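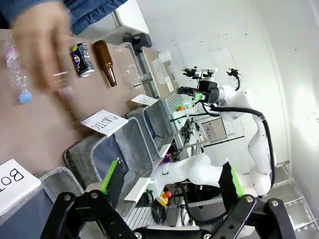

The notice said the sorting would be judged, and that the floor with the cleanest bins by Wednesday would get a free lunch from Belmonte. I have eaten at Belmonte. I did not see how a free lunch there was supposed to make me a better person.

Still, somebody had to do our table, and I was standing nearest.

We had the gray felt bins by then. Before the felt bins we'd had cardboard boxes, and before the cardboard boxes we'd had a trash can, which worked fine. The felt ones came from a company called Plimel and arrived with a leaflet about feelings. According to the leaflet, a soft bin encourages a soft habit. I read that twice and put it in the bin for paper, then remembered we didn't have a bin for paper.

"Bottles here, plastic there," said the woman from upstairs, who had been sent down to show us. She had a denim shirt and she talked with her hands, so that you had to keep your coffee well back.

I picked up a water bottle. It had a pink label and a blue cap.

"So what's this?" I said.

"That's plastic."

"It's a bottle."

She looked at the bottle. She looked at the cards. I'll give her credit, she didn't answer right away.

"Bottles means glass," she said.

"It doesn't say glass."

"People will know."

I have worked in that building for 17 years and I can tell you what people know. They know where the good stapler is. They know which elevator sticks. I once watched a man with two degrees put a hot pizza into a mail slot. I was not going to bet lunch on him working out that a bottle wasn't a bottle.

"And the cap?" I said.

"What about the cap?"

"Is it the same plastic as the bottle?"

"Does it matter?"

"I'm asking you. You're the one with the leaflet."

She took the bottle away from me and stood it back on the table at the end of the row, a little harder than she needed to. Next to it was a black drink can, and next to that a brown glass bottle, which she tapped with one fingernail.

"This one," she said, "is easy."

It was, and I told her so. I asked her where the can went. She said there was a card for the can, she'd written it herself, and she bent down to find it. The writing on it was so faint we both had to lean in. She said the marker had been drying out. I said that was a shame, because it was the only one of the three that might have settled anything.

"You don't want this to work," she said.

I thought about that. I don't believe it was true. What I wanted was to be told where it all went afterward. Every evening at 10 past six a man from Clusta comes through with one cart. One cart, one bag. I have held the door for him. I have never seen a second bag, and I have looked.

I told her this.

"They separate it at the other end," she said.

"Then what are we doing?"

"We're helping them."

"Have they said that?"

Her hands had stopped moving. She had a small pink thing between her finger and thumb that she'd picked up off the table, an eraser or the end of one, and she seemed to be wondering about it. I could see her run through the cards in her mind, one after the other, and come out the far side still holding it.

"There were 206 pounds of it last month," she said finally. "From this floor. They weighed it."

"Who did?"

"Grirkoveck. The building people."

"Wet or dry?"

She laughed then, which I hadn't expected, and she sat down on the edge of a desk. She said she'd done almost every floor that morning and I was the first one to ask about the cap. On the others they'd just nodded. She wasn't sure now that she liked the nodding.

We sorted the rest without talking much. I did the glass. She put the eraser in her shirt pocket and buttoned it.

At 10 past six I was by the door with my coat on. She had come back down, she said, for her pen. We heard the cart before we saw it.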